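3.2 What we collected, and how the class collected it

Going in, I thought the hard part of this project would be the learning. I was wrong by a mile. The hard part was getting a room full of students to agree on what counts as picking up a shirt. Our course runs one big project per term, and this time the project was laundry: two arms, a pile of clothes, and a policy that should grab a garment, spread it between the grippers and lay it down in a shape a person could fold. We named the code base Rollar, after a typo in the very first commit, and the name stuck.

Students worked in teams, and each team took one stage of the task. Team Saarinen (they picked the name, I didn't ask) had the first grasp. Team Dravarell had the handover, where one gripper holds on while the other one comes in to find a second spot on the cloth. That second stage ate most of our term. A towel is kind to you, it has corners and it hangs the way you'd guess. A hooded top or anything with a zipper is a different animal, and the place you want to grab has usually rolled itself up somewhere behind the rest.

We logged 3163 grasp attempts in all. Every attempt was saved with views from the head and the wrist, joint angles, gripper opening, and a short note typed by the student who was driving. The notes were my idea and I'm still proud of them! Plenty of them just say "meh," but a good number told us more than the joint data did. One student wrote "I grabbed two layers and didn't know it" so many times that we turned it into a label of its own, and later into a whole column of our results table.

For the early sessions we let everyone bring clothes from home, with the one rule that they had to be things the owner didn't mind losing. We ended up with 117 garments. Alasdair Guthrie wrote the script that hands them out in a random order, and it also keeps any one garment from turning up in both the training and the test split. I'd have forgotten that second part completely (I did forget it, in the pilot, and those runs are not reported). 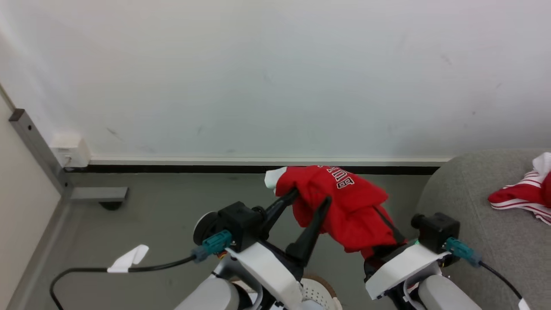
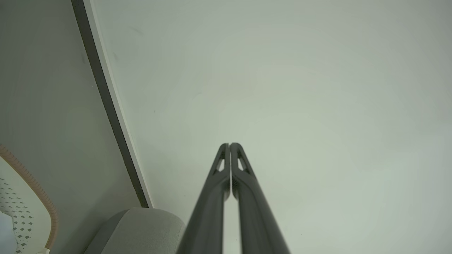 Figure 2. Head view with a red garment held up over the floor, and wrist view of the gripper fingers.

Why not just buy a stack of matching T-shirts and make life easy?

We tried that in the pilot, and the policy got very good at one T-shirt. Mixed clothes made the numbers worse and the model more useful, and for a class project I'd take that trade any time.

Labeling came next. We used Clernora, a small annotation tool that an earlier class had written, and each attempt got one of 4 labels: clean grasp, double layer, slip, or miss. Two students labeled every attempt without seeing each other's answers. Where they disagreed, the pair sat down together and watched the clip again, and if they still couldn't settle it we threw the attempt out of training but kept it in the archive. Most of the arguments were over slips. Does it count as a slip if the cloth slides a little and then holds? We said no in the end - the garment has to leave the gripper - and went back and fixed the older labels by hand, which took most of a December afternoon and a lot of pretzels.

One more thing about the views, as it matters for the next section. We trained one version of the policy on the head view alone and one on head plus wrist. The wrist view is a funny sort of input. When the gripper is down in the cloth it can show you the fold you're about to pinch, and when the arm is tipped back it can show you mostly ceiling. I had a strong hunch that we should drop those ceiling moments to save on training time. Team Dravarell talked me out of it. Their argument was that the model needs to see what an empty gripper looks like from every angle, or it will happily go on believing it's holding a sleeve. We kept them all, and Section 4 compares the two versions on the same test garments.

Settings changed during the term too, and I'd rather say so here than bury it. Gripper closing speed was lowered once, after the students complained about pulled threads, and the attempts from before that change carry a flag in the data. We trained with and without the flagged attempts and report both.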